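Home - Shop - Box Sets - Clearance - Delivery - Contact

Janus: The Complete Series (discs, all four seasons plus the pilot)

Back in stock after the September reprint went in a fortnight. Same box as before, same artwork, sturdier hinge on the inner tray. If you had one of the first lot with the cracked spindle, email us and we'll post a replacement tray, no need to send the old one.

For anyone new to it. Janus ran for four seasons, got dropped by its first channel after two, then picked up by Vamora when everybody had given up on it. Liya Gebretsadik plays Commander Sael and also the other Sael, the one from the mirror colony - same actress, two very different walks. Tsutomu Kinoshita is the ship's doctor from season two onwards. Created by Ibsa Endale, who wrote most of the first season himself and it shows, in a good way mostly. The middle of season three drags. Stick with it.

What you get:
All 27 episodes, uncut
The original pilot, the one with the different doctor and the brown uniforms
Commentaries on 11 episodes
Deleted scenes, seasons one and three only
A 120 page booklet with episode notes by Hiwot Derese
Subtitles in English throughout, French and Spanish on seasons one and two

The commentaries are a mixed bag. The one for "Low Orbit" is the best, Endale and Gebretsadik together, they clearly get on and he owns up to the airlock mistake. The season four ones are director Bhupendra Tomar on his own and there are long quiet bits. Worth it for the finale though, he goes through the whole bridge sequence cut by cut and explains why the ending was moved forward an episode.

Picture is good. Seasons one and two were shot for the small budget they had and the dark corridors can look a bit soft on a big telly. From three onwards it's a clear step up. Sound is stereo on the first two, surround after that. We've had people ask if the music has been changed from broadcast - one song, in the bar in episode six of season one. Everything else is as it went out. 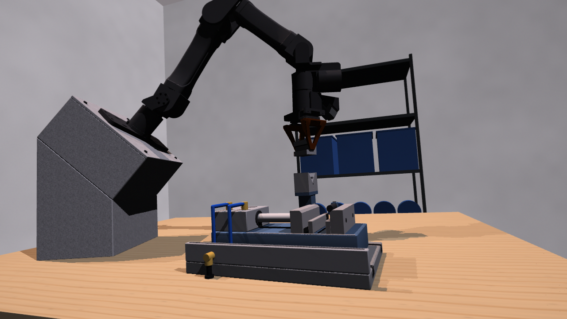

Episodes are in broadcast order on the discs, not the order Endale wanted. The booklet gives his order on the inside back cover, so you can skip about if you like. It makes more sense of the Alemneh storyline, where in broadcast order she turns up on the ship a week before anyone meets her. Channel's fault, that one.

The tie-in special (the crossover with Skatton) is NOT in this set. Different rights. We do have Skatton season one on its own, see Box Sets, and the special is the last thing on disc three of that. You don't need it to follow Janus but season four does mention it twice and you'll wonder what they're on about.

Region: plays on UK and European machines. Will not play on most American ones unless yours is multi region. Please check before ordering, we get a lot of these back.

Certificate 15. One nasty scene in the second season opener, otherwise fairly mild.

Catalogue no. 3925
Discs: eight
Packaging: card slipcase, plastic inner trays, booklet

Delivery is second class unless you pick otherwise at the checkout. Orders in before noon go the same day. Returns within 30 days if the shrink wrap's still on, faulty discs any time, just tell us which disc and where it sticks. Saves us playing the lot.

Will there be a fifth season? We don't know. Gebretsadik has said she'd do it, Vamora have said nothing at all, and the sets went into storage and then got used for somthing else. Please don't ring to ask.

Season one on its own is still available while we've any left, but at that price you may as well get the box. Seasons three and four were never sold seperately in this country. There's a steelbook of season two knocking around secondhand, not one of ours, and it's missing the commentary on the opener.

Gift wrapping can be added in the basket. Plain blue paper only this year, the starry one has run out. If it's going straight to someone else put a note in the message box and we'll leave the invoice out.

Page updated 07/12/2020 - stock count is right as of this morning.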